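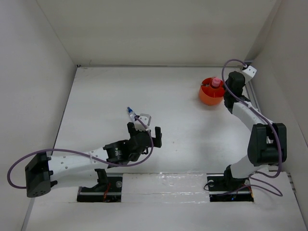
Do I need packing experience to apply?

Experience is welcome but not required. New starters are trained at the bench during their first 26 hours, and training is paid at the full rate.

Jobs > Warehouse & Light Assembly > Fledmont

Small Parts Sorter, part time (Ref. 2961)

Fastier is hiring 3 people to sort and put away small items at our Fledmont site. The work is mostly capped vials, pens, and other light things that fit in one hand. You take items from the work surface, check that the cap is on, and stand them in the right section of a divided holder. Full holders go to the Tagle shelving at the back of the building.

What you will do:
- Sort small items by type and cap color
- Set aside anything cracked, leaking, or missing its cap
- Wipe down the white surfaces at the start and end of each shift
- Fill in the count sheet -- paper, one per shift

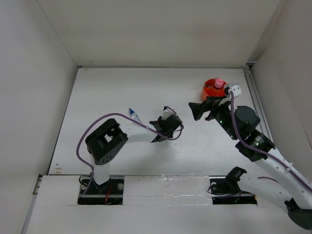 Small clear item with a blue cap on the white work surface.

You should be able to stand for most of a four-hour shift and tell similar colors apart. Good close-up vision is needed, with or without glasses. Nothing you lift will weigh more than a full tray. Stools are provided at the low benches but not at the shelving.

Shifts are mornings or afternoons. Tell us which you prefer -- we can't promise a switch later on. The positions run through the end of June, and some may be extended.

Closed shoes are required. Long sleeves must be rolled or buttoned at the wrist, and rings and bracelets stay in your locker.

To apply, leave a one-page resume at the front desk, 270 Tagle Road, Fledmont, by October 21, 2026. Write the reference number at the top. We will call applicants we want to meet and show them the bench before they decide.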